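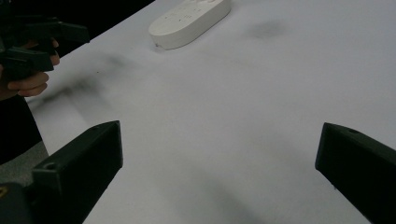

Keeping a white work table clean, and the lamp that stands on it

A white table is pleasant to work at, but it shows everything. I have used one for four years for repairs and small assembly jobs, and these are the habits I have kept.

Wipe the table dry first. If you start with a wet cloth, the dust becomes a grey paste and you only move it from one side to the other. I use an old cotton shirt, cut in pieces, and I wipe from the back towards me. After this comes the damp cloth with one drop of washing-up liquid, and then again a dry one.

For pencil and rubber marks I take a white eraser, the school type. It needs patience. The scouring side of a sponge I don't use any more, it leaves the surface dull and the next dirt stays in it.
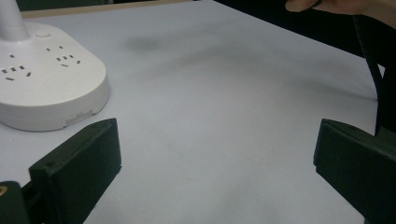 A lamp with sockets in its base needs a different way of cleaning. Pull the plug from the wall, and wait a little before you touch anything. The top collects dust exactly where you don't want moisture, in the slots of the two outlets and round the little button by the foot of the pole. For these places use a dry paintbrush, 2 cm wide and soft, and brush away from the openings. The side wall can have a cloth which is almost dry. Don't forget the seam low down on the side, a line of dirt likes to settle there.

Never spray a cleaner directly on such a base. Spray on the cloth, in another corner of the room if possible.

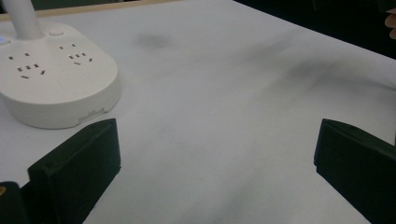
Kathleen Kinsella wrote to me that she has the same trouble with grey smears, and that for her the cause was the cloth itself. She had washed it with fabric softener - after two washes without it, the smears became much less. I have tried this in October and I must agree with her.

If the marks still come back, look at the light before you clean again. From one side a table can look spotless and from the other side quite grey. I check mine in the evening, with the lamp on and my head low.
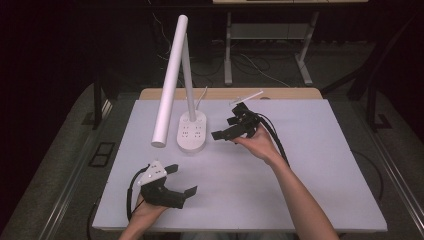 The place of the lamp is also worth a thought. Many people put it at the front corner, and then the cable lies across the work and the sleeve catches it. It is better to let the cable go out behind the base and towards the far edge, as with this white one, so that both hands have free board in front of them. A loose board on top of a wooden table is a good idea in general. Lift it now and then and clean underneath, because crumbs and small screws travel there and scratch the wood.

My Kevico brush cost 80 pence and is still good. Wash it by itself and dry it with the hairs down.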